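Zesby bench notebook – October, afternoon

Zesby would not go through the doorway again. Same doorway, same post, same polite little stop a hand's width short of it, like a guest waiting to be asked in. Halliday (the sim box, for anyone reading this after I've left) says there is no fault. Halliday has never once admitted to a fault.

What I did, in order:

1. Pulled the drive log. 137 runs since the last reset, of which 15 end at the doorway. The rest go anywhere else in the apartment without complaint, including places I'd rather it didn't.

2. Checked the real base first, for once. Left wheel had thread around the axle. Cut it out, spun both wheels by hand, both free. Reseated the encoder plug, which was in but had plainly been thinking about leaving. Ran the base up and down the bench strip: tracks straight now, so the drift I blamed on the floor last month was thread. Apologies to the floor.

3. Replayed a doorway run in Halliday with the repaired wheel numbers. Still stops. So the wheel was a real problem and had nothing to do with this one.

4. Opened the Jernungate config. The body radius was set to 40, and the line above it says the units are centimeters. Zesby is a good deal slimmer than that. I think it was padded for the old bumper ring and then left alone when the ring came off. Changed it, saved it, wrote it on the tape on the lid where the last three values are also written.

5. Reloaded the apartment and set the start pose by the post, with the ball in front and low. Blue room and green floor on the left, plank floor and the pebbly wallpaper on the right. If it can pick a side from there it can pick one anywhere. 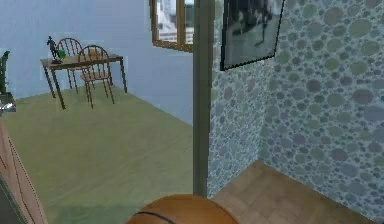
6. Ball collision shape: check that it is a sphere. The Brarnia import likes to hand you a box and say nothing about it.

7. Rerun the full doorway set overnight, old radius and new radius, same seeds. Log to the usual folder – NOT the desktop, I am writing this mostly to myself.

Still open

Log folder stood at 3,555 files before tonight's set. It needs pruning and I am not doing it at this hour.

Spare encoder plugs: one left in the drawer, slightly bent. Order more.

Battery went on charge at 5:40. Whoever is in first, take it off.

Zesby bench notebook | Questions: leave a note on the bench | Back to top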